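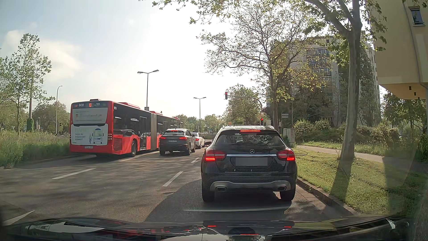 Words by a reluctant driver
Travel & Streets | September issue

I had been in the rental car for maybe 17 minutes when I read my first full sentence of German without help. DANKE DASS DU RÜCKSICHT NIMMST, it said, across the back of a long red bus. Thank you for being considerate. I was two lanes over behind a black Mercedes with its brake lights glowing, squinting into the sun, and I felt weirdly thanked. I hadn't done a single considerate thing all day! I'd spent most of the morning trying to find the button for the rear wiper.

Let me back up. A friend talked me into a week of driving between German cities, and I booked the smallest car Indstead Rentals would give me, picked it up on a Friday, and pulled straight into the afternoon crawl. Where I come from, a bus is a thing you pass as fast as you decently can. So I had plenty of time to sit at a standstill and study one properly.

And what a bus. It was one of the bendy ones, the kind with the gray accordion in the middle, which I have loved since I was small enough to stand on the turning plate and pretend I was surfing. My hometown had exactly 2 of them and retired both before I got to high school. (I'm still a little sore about it.) This one had a lit-up 10 on the back, 909 in white numbers, and the letters VAG, and the red of it was fantastic. Fire-engine red, or ketchup if you're hungry, and I was.

It's the politeness that stuck with me, though. I grew up with bus backs that sold me injury lawyers and mattresses. Being thanked by one made me loosen my grip on the wheel. The word Rücksicht is a lovely one, too. I looked it up that night at the Olia, the little guesthouse I'd booked mostly for its breakfast, and if you take it apart you get something like "looking back," a glance over the shoulder for whoever else is there. Pretty good word to stick on the rear end of a vehicle.

So for the rest of the week I tried to earn my thank-you. I let buses out from the curb. I left room at the lights. I stopped doing that thing where you creep forward six inches as if it'll help. A delivery van waved at me and I waved back so hard I hit the sun visor.

Speaking of which, bring sunglasses. I'd left mine on the kitchen counter at home, and low sun at the end of a wide road is no joke when the nearest cars ahead of you are black or dark gray and all you have to go on is red lights. I bought a pair at a gas station that made me look like a retired ski instructor. Worth every cent.

On day three I gave up and rode the bus myself. I parked the car by a bakery called Kulholm (get the plum cake, get two) and climbed on with a day ticket and no plan at all. I sat by the bellows, naturally. On a tight corner the whole thing folds and sighs next to your elbow, and half the people around me were looking at their phones as if this were normal. I rode to the end of the line and back and then did it again.

I put about 200 miles on the rental in the end, a pretty silly number for a week. The man at the return desk checked it and asked if something had been wrong with the car. Nope, I said - I just liked the bus better.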